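Chapter 6
Vessels That Pour

Fill a cup from a pot with a badly made spout and you will learn more about shape in one second than a page of drawings can teach you. The liquid runs down the outside, pools under your hand, and drips on the table. Potters have been fighting that drip for thousands of years, and the fight is great fun to follow!

In Chapter 5 we looked at bowls and jars, which only have to hold things. A pitcher has to hold, lift, tip and stop. Each job pulls the shape a different way. A wide belly gives you volume – but it also moves the weight away from the hand. A narrow neck steadies the flow and makes the inside very hard to clean.

We will begin in the river town of Grollau, where the potter Renato Fuentealba made the same pitcher for 15 years and changed only the lip. Then we turn to the Burkgate collection, with its 893 catalogued vessels, and to the wonderful question of why so many potters borrowed their surface patterns from baskets. 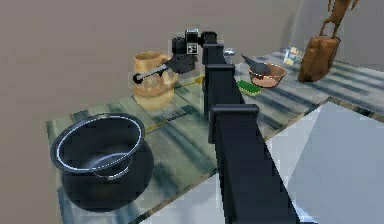
Figure 6.1 A tan pitcher with a woven-looking surface, on a dark tabletop with pale streaks.

Before you read on, find a pitcher at home and fill it almost to the top. Pour slowly, then fast, and write down where the last drop goes. You will need your notes for Section 6.2, where Danang Chin's pouring tests are explained.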